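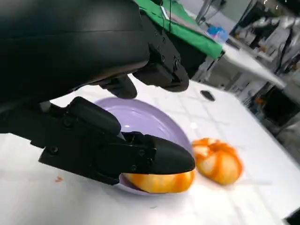

Table end, Pavdale Hall, 4 April 2024

Pavdale Residents' Association
Minutes of the general meeting

Chair: Ailsa Nisbet. Minutes: Lorna Kerr. Apologies were received from the Munro household, who sent them twice.

1. Minutes of the March meeting
Accepted, after the word "shouting" in item 6 was changed to "discussion".

2. Money
The balance stands at $1155, down from $2000 before the roof. The hall hire account with Karnon Bowls Club is $95 in arrears — theirs, to be clear. A third reminder will go out, on firmer paper.

3. Footpath, Munro Street
Council has replied to our letter about the lifted slabs. The reply thanks us for our interest in drainage. Ailsa will write again and put the word "footpath" in the first line, and possibly in the second. Members are asked to keep sending in reports of trips and stumbles, with the house number and not just "near the hedge".

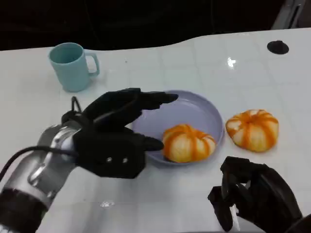
Lorna asked whether the reference number 463 could go on every letter from now on, as council had told her by phone that our earlier ones were filed under kerbside rubbish. Agreed.

4. Autumn plant stall
Going ahead at the front of the hall. There was a long exchange on whether succulents count as plants for pricing purposes. They do. Cuttings must be labelled by the person who grew them, and "green one" will not be accepted again this year. The trestles are still at Trirnano Hardware, who would like them collected.

5. Parking on the verge
Raised again. The chair noted it had been raised at every meeting she could remember and proposed a ten-minute limit on the item. The debate about the limit took fifteen.

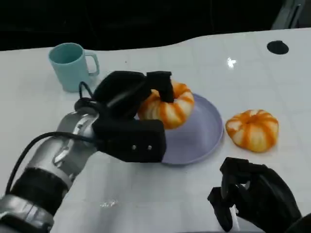

A member near the door said the verge would look after itself if the bollards promised two years ago were put in, and that he would happily dig the holes. His offer was minuted at his request. Bollard prices to be brought to the next meeting.

6. Other business
The urn trips the switch if the heater is on. Tea or warmth to be put to a vote next time.

Meeting closed at 9.10 pm.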